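The Cup Cell

1. Muli goes quiet

Muli stopped stacking cups in January, on a shift when I had promised myself a sandwich.

It didn't crash. A crash I could have lived with, there's a light for that. Muli simply reached for a cup, closed its fingers on the air beside it, carried the air across to the other side of the holder, and set it down with great tenderness. Then it went back for more air. By the time I got my badge to work and pushed through the curtain it had moved a fair amount of the stuff, and the counter on the screen said 116 cups placed, no faults.

I hit the stop. The arm held its pose, wrist cocked, like a waiter who has been told the kitchen is closed.

The people at Urkwood, who own the building and the arm and in a looser sense me, had bought Muli to hand out coffee cups at trade shows. Skanano had written the software. The show was in Promdale and it was 3 days off. I was the one who lived nearest, and that had become my job title in all the ways that matter.

I called the Skanano help line. The voice on the other end asked if I had cleaned the lens.

"Yes," I said, and cleaned the lens.

It made no difference. I had the voice wait while I checked the belt, the bolts at the base and the pads on the fingers, which had gone shiny. I put on new pads. Muli now gripped the air more firmly.

"Has anyone changed the cups?" said the voice.

I looked at the cups. They were white with a blue band. I had an idea that the old ones had been plain, and a much clearer idea of who had picked up the new ones at the warehouse store because they were on sale. I said I would look into it.

2. Night school

The fix for a machine that has learned the wrong thing is to teach it the right thing, 100 times, without sighing. You can't use the arm for it. You use a pair of hand grippers with the same jaws as the arm, one for each fist, and every one of them drags a cable and wears a little white plate with black dots so the cameras can tell where it is. You look like a lobster with a day job.

I had done the course for this. The course was two hours long and took place in a room with good chairs. The teaching cell at Urkwood has no chair. It has a square wood table on gray carpet, a metal rail along the floor on each side, and so many cables that you learn to walk like a heron.

The holder went in the center. It's a double one, two rounds of wire side by side, and the task is to get the cups from one round into the other. A child could do it, and the child would stop after four and ask for a snack. I wrote out the routine on tape and stuck it where I could see it – left hand steadies, right hand takes the top cup, turn it, place it, open, back off, wait for the beep.

My first try was a beauty. I squeezed, lifted, turned my wrist and threw the cup behind a tripod. The software said SAVED.

I deleted it. It asked me if I was sure, and I stood there wearing two lobster claws, trying to press Y with my elbow.

By about the twentieth I had the feel of it. The trigger wants a slow pull, and paper cups forgive you up to a point and then turn into a taco. The left gripper was the hard one, as it had almost nothing to do. I kept catching it wandering off over the table with its mouth open, like me in meetings. The voice had warned me about that. Whatever the left hand does while you're not thinking, Muli will do too, forever, and with more commitment.

So I thought about the left hand. Then I forgot to think about the right one and clamped a cup by the wrong end, and had to decide if I was the kind of person who starts over at that hour.

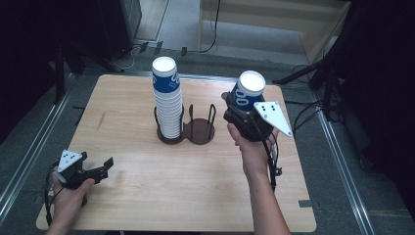

3. What the arm picked up

I loaded the night's work at six in the morning and went to find coffee. There was coffee. There were no cups, or none that I was prepared to take out of the cell, so I drank it from a measuring jug and watched the progress bar.

At nine I stood Muli back up. New pads, clean lens, bolts checked and marked with a paint pen. I set the speed low and kept my thumb over the stop.

The arm went out, found the top cup and took it. It turned the cup over, slowly, and carried it to the other side. It opened its fingers and backed off. Then it waited, for no reason I could see, right up until I remembered the beep.

I had been waiting for the beep. Muli had no beep to wait for, but it had seen a professional do it.

I called the help line. The voice said the pause could be trimmed out, there was a setting, it was under Advanced. I asked what else was under Advanced and the voice said it would rather I didn't look.

We trimmed the pause. I ran the stack down, reloaded it, ran it again. Somewhere in the second stack the arm lifted a cup, stopped halfway, and gave a small slump to one side before going on. I knew that slump. It was around try sixty, my back had gone, and I had leaned.

I could have hunted through the files for it. I did open the folder. They were all called "cup" and a number, and each one was a short stretch of me at one in the morning, and I found I didn't want to see much of that. I put Muli in its crate with the spare pads, the paint pen, the holder and every cup left from the sale.

On the form for the Promdale crew, under Known Issues, I wrote: leans slightly. Under Consumables I wrote the brand of cup and underlined it twice, and under that, in smaller letters, do not buy the cheap ones. Then I crossed out that last part, because the cheap ones were now the only ones it knew.

The crew called from the show floor at lunch on the first day. Muli was doing fine, they said, people liked it. They wanted to know if it could do lids.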